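Nellano finger pad kit, two months in
Reviewed by Darnell Baptiste, Nov 1, 2020

Love these! Our cell's old pads had gone shiny and kept dropping parts, so I ordered the Nellano set at 18 pounds. Fitting both took me 10 minutes with one hex key - no shimming, no swearing. I re-zeroed the gripper afterwards and it's held since.

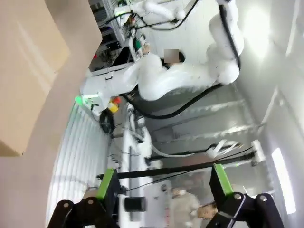 I wipe mine down every Friday and check the linkage bolts while I'm in there. My only grumble is the instruction sheet, which is tiny. I've already ordered a spare pair.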